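Losusby Residents' Forum
Topic: Household waste and the change to fortnightly collection

J_Becerra (moderator)
Posted 2025-08-31
Members are invited to comment on the proposal by Palacios to collect general waste from Losusby every second week. The present weekly service dates from 2013 and covers 914 households. Comments should be confined to the proposal itself. Complaints concerning the Purkberg depot belong in the separate thread.
Jovita Becerra

gridus_lane
I wish to register my objection. A family of five cannot reasonably be expected to store two weeks of rubbish in a single wheeled bin. The letter delivered in June made no mention of larger bins, nor of any reduction in the charge.

N.Bautista
I must respectfully disagree with the previous member. My household began sorting its waste at the start of the year and the wheeled bin is seldom more than half full when it is emptied. Paper and card make up the greater part of what we used to throw away – the rest is mainly food wrapping. A plain open bin in the kitchen is sufficient for the purpose, provided that somebody goes through it before it is taken out.

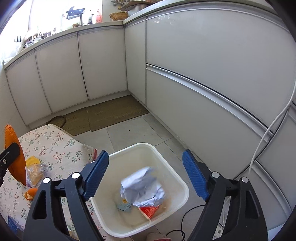 Kitchen bin, with paper and wrappers still to be sorted.

Paper should be kept flat and dry where possible. Shiny wrappers are not accepted with paper under the current rules and must go into general waste.
Noemí Bautista

oldmill7
The rules on wrappers are not as settled as the member suggests. The leaflet I received states that clean plastic film may be taken to the collection point at the village hall. I should be grateful if the moderator would confirm which version applies.

gridus_lane
Sorting does not answer the matter of nappies. I maintain my objection, and I note that almost 200 residents have signed the petition.

J_Becerra (moderator)
The leaflet is the later document and should be followed. Film must be clean and bagged separately. The petition will be forwarded to Palacios together with this thread, and members who have not signed may still do so at the library desk.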